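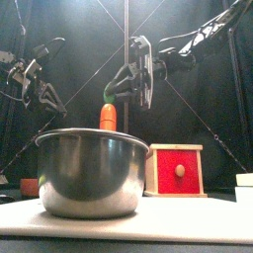

Backup and Restore Testing in a Small Office Network
Project report, second semester
Submitted Feb 2, 2024

1. Introduction

Many small companies make backups every night, but they rarely try to restore them. In this project I studied the backup system of Stollarik, a translation office with one file server and one older machine for accounting. The goal was to find out if the files in the backup can be read again and how long a full restore takes. I also wanted to write a short procedure that the office staff can follow without help from a technician.

The office uses a backup program called Konley. It was installed by a previous supplier, Segers, and the settings had not been changed after the installation. There was no written documentation except one page with the name of the backup folder.

2. Method

I was not allowed to work on the live server, so I copied the backup set to a test computer in the school laboratory. The test computer had a disk of 1000 GB and a fresh installation of the same operating system. The full backup set had a size of 408 GB.

The test had 2 parts. In the first part I restored single files which the office manager had chosen for me. In the second part I restored the complete set and compared the checksums with a list that was made on the server on the same evening as the backup. The comparison was done with a small script of my own, named Zodberg. The script reads both lists, sorts them by path and writes every difference to a text file.

I repeated the full restore once, with the antivirus scanner turned off, in order to see its influence on the time.

3. Results

Restoring single files worked well. The search function in Konley is slow, but all the requested files came back with the correct date and content.

The full restore was less good. The script reported 138 files that were missing or different. Most of them were in the mail archive folder. This folder was open during the night, and the backup program skipped it with a warning. The warning was written to the log – but the log was never sent to anyone. The other differences were temporary files, and they have no value for the office.

The full restore took roughly one working day. Turning off the scanner made it faster, but I do not recommend this for a real restore, as an old backup can also contain an infected file.

4. Problems during the work

My first version of Zodberg did not handle file names with accents correctly. It reported many differences that did not exist, and I lost several evenings before I understood the reason. The server and the test computer stored the same letter in two different ways. After I converted all names to one form, the false reports disappeared.

A second problem was the password for the encrypted backup. It was saved only on the server itself. If the server were stolen or broken, the backup would be useless. The office has now put a printed copy in a locked cabinet.

5. Recommendations

The mail program should be closed by a scheduled task before the backup starts. The log should be sent by e-mail to the office manager every morning, and a test restore of a few files should be done every month. A full restore should be tried again in April, when the accounting machine will be replaced.

I have not tested the backup of the accounting machine itself. Its database needs a special export, and the license for the export tool had expired. This part remains open for a later project.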